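Section 2: Planning and budgeting before you order anything
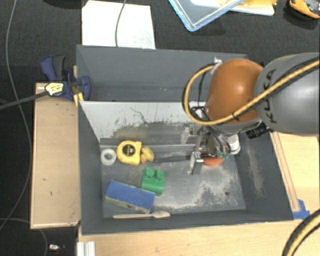 One reader in Stokbridge wrote to say that this section should come with a warning, as the arm was the only line on their budget and it ate the whole thing. I hear that a lot! So before you ask for a single quote, work through these steps with me.

1. Write down what you want picked up. I mean the real list: soft things, round things, flat things lying hard against a wall. My own list started at 12 items, and it decided the gripper for me.

2. Choose the bin before the gripper. Measure the inside at the floor as well as the rim (sloping walls will fool you) and send both sets of numbers to your supplier.

3. Price the gripper, the fittings and the cables as separate lines. I got mine through Doucette, and the first quote left the cables off completely.

Note: Leave slack in the cable budget. A cable needs enough length to loop freely when the wrist turns, and you'll want clips to hold it.

4. Set aside $2000 for the dull stuff. Clamps, boards, tape, a spare bin, a replacement divider. I scoffed at that number when the folks at Hurkport gave it to me, and then I spent every cent of it.

5. Ask about lead times in writing. Our controller took 30 days to reach Wonville, and the bench sat there waiting for it.

Caution: Don't sign for an arm until someone qualified has looked over your floor, your power supply and your guarding plan. Get that visit priced too.

6. Order 2 sets of gripper fingers. They're the part I'd hate to be without on a Tuesday morning with people coming to see the thing run.

7. Plan on wear. Bin floors get scuffed and coatings rub off, so put replacements in next year's budget as well as this one.

Once your list and your quotes are in one folder, go on to Section 3, Choosing a Mount.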